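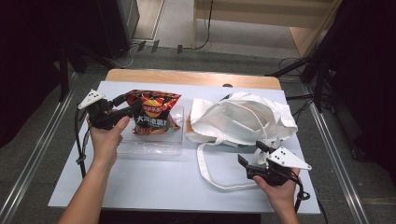
A bag of potato chips in a clear plastic box on a white tabletop.

Prastden schools to change snack rules in March

The Prastden school district will introduce new rules on packaged snacks in March, following a vote by the district board. The rules apply to all 5 schools in the district and cover food sold in cafeterias, at school stores and at events held during the school day.

Under the policy, a single serving of any packaged snack sold on school grounds may contain no more than 300 milligrams of sodium. Family-size bags may no longer be sold to students. Food brought from home is not affected.

The board adopted the policy after a survey of parents and guardians, which drew 1731 responses. Of these, 568 asked for clearer information on what is sold at school, the most common request. A list of approved products will be posted in each cafeteria and updated at the start of every term.

"Families told us they wanted to know what their children can buy between meals," said Silvana Rocha, director of student nutrition. "The list will give them that in one place."

Board member Wellington Bragança voted in favor but asked that the effect on school stores be reviewed. Several student clubs at Henow High School depend on snack sales to pay for travel and equipment. Principal Soon-im Lim said the school would meet with club advisers before the change takes effect.

Existing stock may be sold until the end of February. Questions about the policy may be sent to the district nutrition office, which is open until 4:30 p.m. on school days.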